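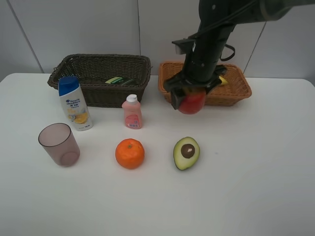

FOR IMMEDIATE RELEASE

Gautam College Opens Its Collection of Inscription Squeezes to Students, Teachers and the Public

VISTELL: The Department of Ancient Studies at Gautam College is very happy to announce that its collection of paper squeezes, which has spent most of its long life in flat drawers on the second floor of the Stultier Building, will be open to visitors beginning in December. All 327 squeezes have now been cataloged, and the complete catalog can be searched free of charge through Dralia, the college's new online home for its teaching collections.

For readers who have never met one, a squeeze is a paper copy of words carved in stone. A sheet of heavy damp paper is laid over the inscription and beaten gently with a brush until it settles into every letter, and when it dries and is lifted away it keeps the shape of the writing, backwards on one side and the right way around on the other. Scholars have relied on them for generations, and they are still a wonderful way to look closely at a text when the stone itself is an ocean away (or, as sadly happens, has worn down since the squeeze was made).

Most of the Gautam squeezes are of Greek inscriptions, with a smaller group in Latin, and they came to the college a few at a time from faculty members who made them on their summer travels. Some arrived with careful notes. Others came rolled up in mailing tubes with only a penciled village name to go on, and matching those to published texts took a great deal of patience and more than a few late evenings.

"I opened the first drawer looking for something to show my beginning Greek class, and I'm afraid I never really closed it again," said Meenakshi Tripathi, associate professor of ancient studies and director of the project. "Students who have only seen Greek in a textbook, with all the spaces and accents put in for them, get to run their eyes along a line of real letters and find where one word stops and the next begins. It is slow going and they love it."

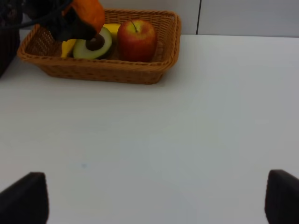 Work on the catalog was carried out over two years by 16 undergraduates, who measured each sheet, transcribed what they could read and photographed both sides under a low slanting light. Harish Bajpai, the college's collections librarian, designed the catalog records and trained each new group of students in handling the paper.

"We wanted a person with no Greek at all to be able to find their way around," Bajpai said. "So you can search by place, or by the kind of text, whether it's a gravestone or a treaty or a list of who paid for the repairs to a temple. There is an English summary for every one, and where we aren't sure of a reading we say so. If somebody out there can do better, we would dearly like to hear from them."

Ten of the best-preserved squeezes will be on display in the Stultier reading room through the end of the spring semester. They were chosen by Lourenço Neves, a senior majoring in ancient studies, who also wrote the labels. His own favorite is a short epitaph for a ship's pilot, in which the carver ran out of room and had to squeeze the last few letters up the side.

The reading room is open from 10 a.m. to 4 p.m. whenever classes are in session, and admission is free. School groups are warmly welcome and should write ahead to Pramila Semwal, outreach coordinator, who can arrange a short lesson in making a squeeze for students in sixth grade and up. Researchers who would like to study particular sheets should send their catalog numbers in advance so that the drawers can be pulled.

Media contact: Babita Rathore, Office of Communications, Gautam College, Vistell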